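How Our Robot Club Teaches a Robot Inside a Computer

Last updated: September
Reading time: 4 minutes

Hi! I'm Zdislava Malý, and I help run the after-school robot club at Drisberg School. We meet on Wednesday, right after snack, and there are usually crumbs on the keyboards. Kids always ask me the same thing when they join: "Where's the robot?" And I point at the computer and say, "In there!"

You should see their faces. They were hoping for something big and clanky. We do have one of those too (it's called Lodia, and it's an arm with a gripper on the end), but most weeks we don't even switch it on. Most weeks we work in a simulator.

What's a simulator?

It's a pretend world that follows rules a lot like ours. If you let go of something in there, it falls. If you bump a table, things on the table might slide. You've probably played a video game where a ball bounces or a car skids on ice. A simulator is a cousin of that, only it's made for practice.

Pilots practice in simulators before they fly a real plane. Our robot gets to practice too. If it drops something, we press reset and everything hops back to where it started. No sweeping up! Last year we tried a real robot with a real flowerpot and, well, there was a lot of sweeping up.

What does the robot do all day?

This season our job is called Tidy the Room. It's part of a contest named the Tsolakis Cup, and teams from different schools all get the same list of jobs. The robot has to pick things up and put them where they belong. Easy for you, right? (Well, maybe not if you ask your parents.)

Think about how you pick up a book. You look at it, you reach out, your fingers open, and then they close just enough. You don't think about any of that. A robot has to be told or taught every bit of it, starting with where its own fingers are! Ours has two of them, and they work like a pair of tongs. No thumb, no pinky.

One of the hardest things to grab is something flat and thin, like a picture in a frame. Try it with two fingers at home, but use a playing card, please, so you don't break anything. If you come at the card from the wrong side, your fingers bump into it and push it away. If you come at it from the edges, you've got it.
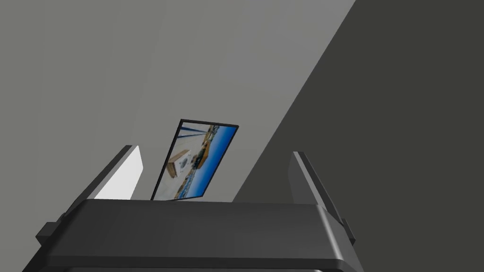

Now tip your playing card a little so it leans to one side. Does your hand turn to match? Mine does, every time, and I never told it to. The robot needs to work out how much the card is leaning and then turn its wrist the same amount. We spent two whole meetings just on turning wrists, and I loved every minute, though I think a few kids were ready for snack again.

Practice, practice, practice

When we started, the kids let the robot try the frame job 100 times. It missed a lot. Sometimes it closed its fingers too soon and squeezed nothing but air, and the whole room would groan.

So we changed one thing. We told the robot to stop for a moment before closing and check where the frame was. Then we ran it again, and again. By the end of the month it had made 593 tries, and 226 of them were good grabs. That's still fewer than half, so we've got plenty left to fix, but you should have heard the cheering when the good ones started coming one after another!

The kids write every change in a notebook we call the Grasosine. (It was supposed to say "Grasping." Somebody's handwriting got the better of us and the name stuck.) If a change makes things worse, we flip back a page and undo it.

Is the pretend world just like the real one?

Nope! This is the part I find most interesting. In our simulator, we have to decide how slippery everything is. In real life a frame might be dusty, or the table might wobble. So a robot that does great on the computer can still get mixed up when Lodia tries the same job for real. We make the pretend world a bit different every time, with the object moved or turned or the light changed, so the robot doesn't learn just one trick.

Want to try it at home?

Ask a friend to be your robot. Put a playing card on the table and have them close their eyes. Now tell them how to pick it up with just two fingers, using only words like "left," "down," "turn" and "close." Then swap places. My best score is still terrible, so if you beat me, come and tell me how you did it.

Questions? Ask at the Drisberg School front desk for the robot club.
© Drisberg School Robot Club | Back to top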